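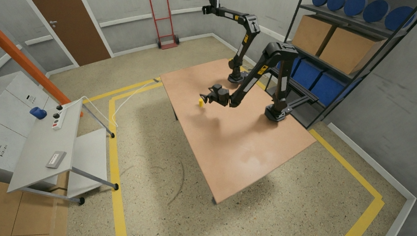 Why does wood have lines in it?

The lines are the years of the tree. A tree makes a new layer of wood under its bark every year, and when people cut the trunk into boards, they cut through these layers and we see them as lines.

How a tree makes a ring

A tree does not grow in the same way the whole year. In spring there is usually a lot of water, so the tree grows fast. The wood from this time is light in color and soft. In summer the tree becomes slower, and the wood is darker and harder. By September many trees have almost stopped. In winter they rest.

One light part and one dark part together make one ring. So if you find a stump in the forest, you can count the dark rings from the middle to the outside, and you will know how old the tree was. My neighbor in Jomstead had to cut down an old oak, and his daughter Pornthip Kaewmanee counted the rings with a pin in her hand. She got 93. It took her two tries, for the rings near the bark were very thin.

Fat rings and thin rings

A fat ring tells us that the tree had a good year, with enough rain and sun. A thin ring can mean a dry year, or many insects that ate the leaves, or a bigger tree that stood too close and took the light.

Some trees become very old. There are bristlecone pines in the United States with more than 2,000 rings! Scientists do not need to cut them down to look. They use a thin hollow drill, and they take out a little stick of wood, like a straw. All the rings are on it.

What is a knot?

A knot is the round dark spot you sometimes see in a board. In that place a branch was growing out of the trunk. The trunk became thicker every year and closed around the branch.

Do all trees have rings?

Not all of them have clear ones. In warm places where it rains the whole year, a tree can grow all the time, and then the rings are hard to see. Palms have no yearly rings at all.

Try it at home

Put a sheet of thin paper on a piece of rough wood and rub it softly with the side of a crayon. The lines will come out on the paper.

Written by Pornthip Limsakul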